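Phone cases: taking them off, cleaning them and putting them back

We had a good number of questions at the last Vurnumholm repair afternoon about phone cases, mostly from people who had never taken theirs off. A case that stays on for years collects grit along the rim and in the corners, and the grit marks the back of the phone. Cleaning it is a ten-minute job and needs nothing you won't already have in the kitchen.

Clear a space on a table or desk first and wipe it down. If your screen has no protector, lay a clean tea towel under it before you turn the phone over. Switch the phone off and unplug any cable or earphones. 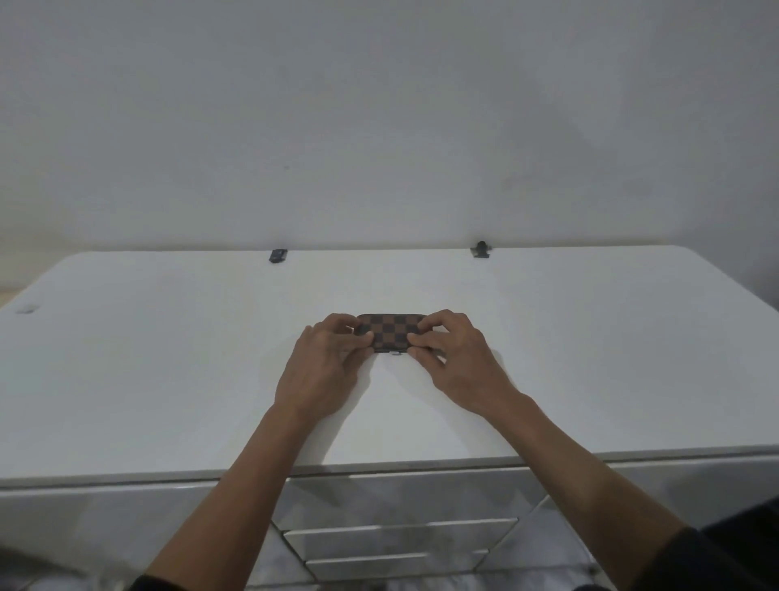
Page last changed: Tuesday, April 19, 2022

Holding the phone flat with a hand at each end gives you control of both short edges, and you can feel which corner has the most give. The brown checkered case has a thin dark rim running round the outside, and the rim is the part to work on with any case of this general shape. Start at one corner. Push the phone gently with your thumb while you ease the rim outwards with your fingers, then move along to the next corner on the same end. Once one end is free, the rest usually follows. Don't pull on the side where the buttons are, and don't use a knife or a screwdriver.

Hard cases are less forgiving than soft ones and can snap at the corners. If yours won't move with moderate pressure, leave it and bring it along to us.

Wash plastic and silicone cases in warm water with a drop of washing-up liquid. An old toothbrush gets into the corners and the hole for the camera. Rinse, shake off the water and leave the case to dry for 2 hours. It must be fully dry inside before the phone goes back in. Leather and fabric cases should only be wiped with a damp cloth.

While the case is off, wipe the back of the phone with a dry cloth and look at the charging socket. Pocket fluff can be lifted out with a wooden cocktail stick, with the phone still switched off.

To put the case back, fit the side with the buttons first, then press the opposite corners in one after the other. Check that the buttons still click.

Old cases in usable condition can go in the Vora swap box by the door at Peeters. There are 50 or so in there at present, sorted by phone model. Please write the model on a slip of paper and tuck it inside. Cracked ones should go in your ordinary rubbish.

The next repair afternoon has 20 places, and 9 are already taken. Booking is at the Peeters counter.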